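A morning at the Kavis open lab

Posted 27 May 2026

I'd been meaning to visit Kavis ever since they started opening the lab to anyone who fills in the form, and last time I missed it because I thought February had 30 days in it (long story, wrong train, don't ask). So this time I was early. Very early. I drank two coffees in the entrance hall and read every poster on the wall, including the one about bicycle parking.

What drew me was the title of the talk: "What broke this winter". You don't get that very often! Most open days I've been to are all ribbon and balloons, with a machine doing one thing it has done a thousand times before. Kavis work on household handling – picking things up, putting them down, passing them to people – and they'd decided to spend the whole morning on a fault that cost them most of a month. I was sold.

The short version is that the gripper kept letting go. It didn't do it often, and never while anyone was standing there waiting for it, of course. They run the same pick and carry over and over, and in one batch of 1000 carries they had 24 drops. Doesn't sound like much until you think about what's in the gripper, and where your feet are.

They began, as I suppose we all would, by blaming the fingers. New pads went on, then different pads, then the old ones again. The force settings went up and a mug handle came off. Somebody had a theory about the heating. I felt very much at home at this point, as it's how I fix my own boiler.

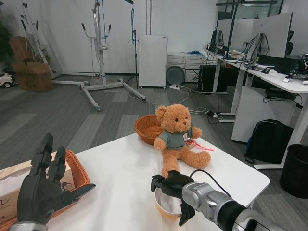 The gripper itself is a plain two-finger affair made by a small firm called Durkix, and the Kavis people were at pains to say that there had been nothing wrong with it. It closes, it holds, it reports back how hard it's holding. I liked how ordinary the test setting was – a white table, a couple of wicker baskets, a teddy bear in a green T-shirt – and then that black gripper with a clear glass teapot in it, right by the bear's feet. I'm a clumsy person and glass teapots make me nervous at the best of times. My eye kept going to the black cable curving over the top of the arm, too, and that turned out to be a good place to look.

The cable was where the trouble lived. When the wrist turned past a certain point with the arm stretched out, the cable pulled tight and the connector at the gripper end lifted by a hair. The signal dropped out for a moment and came back. The gripper controller, finding itself cut off and then reconnected, did what it had been told to do on start-up, and that was to open. So it opened! With whatever it happened to be carrying.

There was a bit of a groan in the room when they got to that part. A man behind me said "oh no" quite loudly.

I asked why it had taken so long to find and got a very straight answer. The log only wrote a line if the connection was gone for longer than a set time, and these gaps were shorter than that. As far as the log was concerned, nothing had happened. They'd been reading clean logs for weeks and looking everywhere else. In the end it was found by wiggling the plug by hand with the arm switched on and a cushion underneath. One wiggle, click, open.

The other half of the talk was about the safety side, and I thought it was the better half. The drops had all been written down as "grip failures", one line each, in the same list as things like "spoon slipped". So when they went back through the list, a few of them should have been stopped and looked at straight away. One was a full bowl of custard (on the floor, no harm done except to the floor). Another was a heavy jar which landed a hand's width from somebody's shoe. They now have a rule that anything which falls when it shouldn't gets the arm switched off and a note written before the next try, whatever it was and however silly it feels.
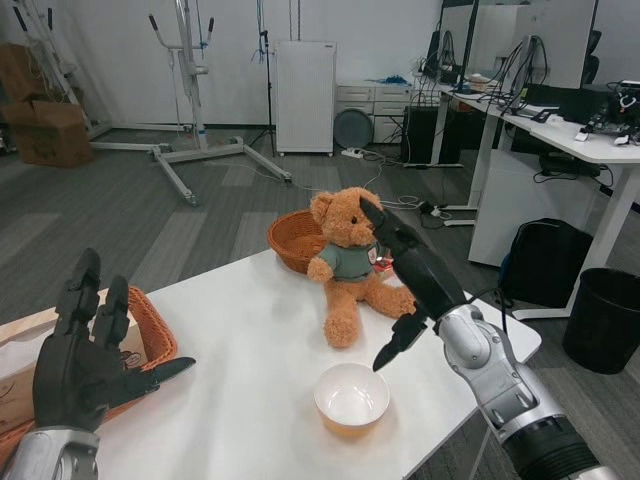
The repair is almost dull. They've put in a longer cable with a proper loop in it, a plug that locks, and a clip from a supplier called Kütt to take the strain so that the plug never has to. The start-up behaviour has been changed as well. If the gripper loses its signal now, it stays as it is and waits to be told. That one caused a long discussion from the floor, because of course there are times when you'd want it to open – if it had hold of somebody's sleeve, say – and holding on for ever isn't safe either. Their answer for now is a release you can work by hand, and slow speeds whenever a person is within reach. I don't think everyone in the room was happy with it. I'm not sure I was. They said they're still arguing about it among themselves, and I believed them.

After the change they ran 2000 carries and had 5 drops, and every one of those was a real slip with a matching line in the log. They were clearly pleased about this but didn't make a fuss.

Then it was tea and questions. Someone wanted to know whether the same fault could turn up on other people's machines, and the answer was yes, easily, go home and wiggle your plugs. Someone else asked about Zundulance, the bigger project all this is meant to feed into, and was told it's running late and that the cable is only part of the reason. I'd have liked to hear more about that but we were being moved along by then.

A few practical bits if you fancy going. It's free, but you do have to book. The room gets warm. Sit on the left if you can, as there's a pillar on the right that I spent the first half of the talk looking at. You'll be asked to stay behind the tape when the arm is on and they do mean it, so have your bag on your lap and your feet tucked in. The biscuits are good. The next one is on floor sensors, and I've already sent off my form.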